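Tinduvo开放日回来了,随便聊聊(带一张图)

板块:自动化与机器人 > 参观见闻

楼主 螺丝拧到头
上个月在群里抢到Tinduvo开放日的名额,七月跑了一趟,回来一直拖着没写。先交代一下,我是做包装线维护的,平时打交道的都是围在护栏里的大家伙,家用这一类纯属外行看热闹,说错了各位轻拍。

签到之后先在一楼听讲,讲解的小伙子叫Ctibor Jelínek,英语说得飞快,旁边有翻译,还是漏了不少。他反复讲一句话:展厅里不摆漂亮的演示台,就摆家里会有的东西。我当时心想这话谁都会说,结果上了楼真是一间铺灰地毯的屋子,床头柜、大盆栽都有,跟我租的房子差不多乱(我那更乱)。

看得最久的一项是双臂收拾垃圾袋和垃圾桶。我本来以为这种活没什么可看的,站那儿居然看了两轮,腿都麻了!袋子这东西软塌塌的,抓哪儿都变形,我们厂里见了薄膜都头疼。
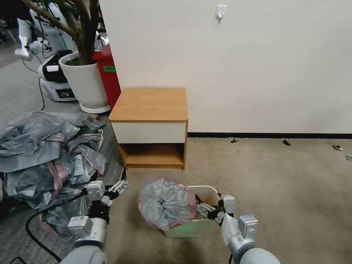 右边夹爪夹着白桶的边,袋子拧成一团搭在桶沿上,左边地上那一大堆也是塑料袋。

说说我的感受。慢,是真慢,我妈套个垃圾袋也就抖两下的事。但它不急不躁的那个劲儿我还挺喜欢,碰一下,停一停,再挪一点。现场有个小朋友一直喊“加油”,喊得我也跟着紧张。

另外茶歇的小饼干很好吃,门票100块,含茶歇,我觉得值。

2楼 半夜调参
前排。桶里那个绿光是什么?指示灯?

3楼 螺丝拧到头
回2楼:我也没搞明白,桶正面淡淡的一点绿,可能是反光,也可能是哪里的灯照的。当时光顾着看夹爪,没问。

4楼 老谢在车间
泼点冷水。这种开放日我去过不止一家,Cerotora的也去过,套路都一样,屋子布置成家的样子,东西摆哪儿都是练过的。你把柜子挪半米再看看?地毯换成瓷砖再看看?没有成功率的演示就是看戏。

5楼 螺丝拧到头
回4楼:成功率我问了。Ctibor说这一项他们内部记了2,123次尝试,但成功多少次他没讲,说换了袋子之后数据要重新算。你要说这是打太极,我也没法反驳,哈哈。

6楼 老谢在车间
只报分母不报分子,经典。

7楼 小满不吃辣
楼上也别太苛刻吧。我去的是同一天下午那场,看的就是这个活,工作人员中间把袋子堆踢散过一次,机器也接着干了。虽然接下来那个袋子没夹住,掉了。掉了也没人遮掩,旁边那位Bohumila Koubek老师直接跟我们讲,薄袋子叠在一起的时候摄像头很难分清哪层是哪层,夹起来经常带两个。我觉得肯当面讲这个就不错了。

再说夹爪就那么几根指头,你戴着厚手套去搓开垃圾袋试试,我在家都得舔一下手指。

8楼 半夜调参
舔手指那个笑死。不过确实,搓袋口这一步人靠的是指尖的触感,光看图像很吃亏。请问是遥操作还是自主跑的?这个差别很大,很多展示后面其实坐着一个人。

9楼 螺丝拧到头
上午那场讲解的意思是两种都有,先由人带着做,攒了数据再让它自己来。我看的那两轮具体属于哪种,我不敢替人家打包票。小满你那场呢?

10楼 小满不吃辣
下午那场开头说了是自主。我信了一半,因为我站的位置看不到后面。

11楼 老谢在车间
信一半就对了。

12楼 Berier老用户
我关心的是图上右边手腕缠的那圈白的,布还是胶带?要是胶带,说明线或者外壳松了临时固定的,我们实验室的臂也这么干,缠着缠着就成永久配置了。地上那根黑线从手臂旁边绕过去,我看着也难受,早晚勾到。

13楼 螺丝拧到头
回12楼:没凑近看,不让过线。地上的线我同感!我们车间这么走线,安全员当场就要发火。

14楼 老谢在车间
这条我站楼主。还有地毯上那几块碎渣,墙根那边的,收拾垃圾的演示,地上先有垃圾。

15楼 小满不吃辣
那不正好说明没怎么摆拍嘛,前面还说人家都是练过的,老谢你两头都占了。

16楼 老谢在车间
行,这一条算我嘴快。摆没摆拍我保留意见,成功率我还是要看。

17楼 半夜调参
有没有人问价格?

18楼 螺丝拧到头
有人问,没报。只说参观团满800人之后会再开一轮企业场,到时候能带自己的东西去试。我想带两卷我们厂的薄膜过去,看它怎么办。有想拼车的私信我,从城南走,早上七点出发。

19楼 Berier老用户
企业场算我一个。我带瓷砖,给老谢铺上。

20楼 老谢在车间
铺了我就去。城南哪个口上车?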